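Zistness Reader, Volume 4: The Bylaw Book
Paperback and audio bundle
In stock. Ships from Hirnham.

The fourth collection out of the Zistness call-in show. Every segment we did on bylaws, permits, fees and fines, typed up and tidied, with the listener letters put back in. 206 pages plus index. Bigger type than Volume 3, you asked for it.

If you caught the show in May you know where this one starts. Backyard chicken licence. Then the lemonade stand thing, the garage sale signs, the boat parked on its own owner's driveway. Strong opinions throughout. Some of you will write in angry and that's fine, the good letters go in the next one.
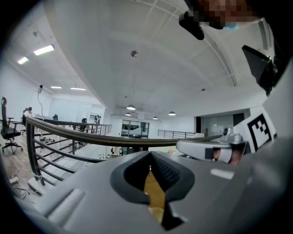
Hand-held gripper, close up.

What's in it

Part One – Your own yard. Fences, hedges, sheds, hens, fire pits. How a height limit written for front fences ended up on tomato stakes.
Part Two – The street. Parking permits, the overnight winter ban, basketball nets, chalk.
Part Three – The counter. What you pay at city hall and what you get for it. The full fee schedule argument from the two-hour show, uncut.
Part Four – Letters. 76 of them, for and against. We ran the against ones at full length, including the very long one on leaf blowers.

Also the Hirnham noise bylaw printed in full with our notes down the side. Read it with a coffee. The bit on wind chimes is worth the price by itself.

Bundle includes

Paperback, sewn not glued (Volume 2 buyers, we heard you)
Audio download, the orginal broadcasts with the ads taken out
Fold-out page, how to ask your council for a record and what to put in the letter

Bundle orders get the download link by email, usually same day. Check your junk folder first please, then write to us. Book alone and audio alone are both in the drop-down.

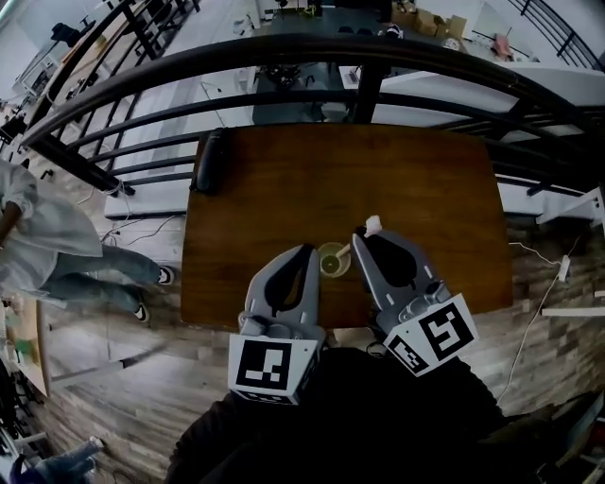
Two grippers over a table, a cup between them

Paper and printing

Cover is the Pinus uncoated stock, the green one. Inside pages set in Yuan, same typeface as the newsletter. Colour on the fold-out only. Marks a little if you handle it with inky fingers so keep it off the kitchen counter.

Signed copies – first 100 orders only, no extra charge, tick the box at checkout. When the box is gone they're gone.

Questions we keep getting

Is it the same as the podcast? No. Podcast is cut to forty minutes. Book has the whole hour plus the calls that didn't get to air.

Is it legal advice? Definately not. It's a radio show in a cover. Bylaws change, go read your own town's before you build anything.

Do I need Volumes 1 to 3? Nope. A couple of running arguments carry over, mainly the dog licence one, and there's a half-page catch-up at the front.

Large orders? Yes, libraries and book clubs, ten copies and up, use the contact form. Put your postal code in or we can't quote shipping.

Returns – thirty days, book in saleable shape, you cover the postage back. Downloads can't be returned once opened.

Cheques fine, made out to Zistness. Allow an extra week for those.

Related: Volume 3, The Property Tax Book (last few, slightly dented corners, marked down). Show mug back in stock after the long weekend.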